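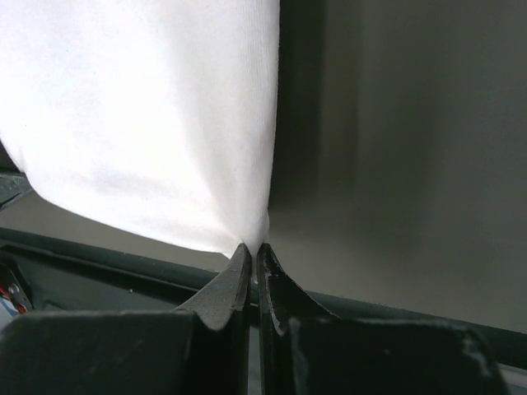 Sachiko Sasaki replied to my last post asking how anyone gets a yellowed white T-shirt back without bleach, and that I should stop teasing and tell people. Fair! Thread time.

First, the armpit stains are mostly deodorant and sweat teaming up. Chlorine bleach can make them yellower. I ruined a whole drawer of shirts in Costville before I figured that one out.

What I do now: oxygen powder in the hottest water the tag allows, shirt goes under, and I walk away overnight. Not an hour. Overnight. My old roommate used to pull hers out after 15 minutes and then complain it was a scam.

Before the soak I rub plain dish soap into the collar and pits with an old toothbrush (label that toothbrush, please, I beg you).

Then a normal wash, 2 rinses. The second one matters if your water is hard. Ours in Dunham is awful and leftover detergent turns everything kind of gray.

Kyrylo Bondarchuk asked about fabric softener. I quit it in October and my towels got better, so there's my very scientific answer.

Drying! Check the pits BEFORE the dryer. If there's still yellow, soak again, because heat pretty much sets it. Sun is great if you have a line. I have a balcony rail and a neighbor with opinions.

Oh, and switch deodorants if you can stand it. The aluminum-free one I tried smelled like a salad but my collars and sleeves are holding up.

Wool and silk people, none of this is for you, do not @ me with a felted sweater. I'll do a separate thread on those once I've gotten the coffee out of my scarf.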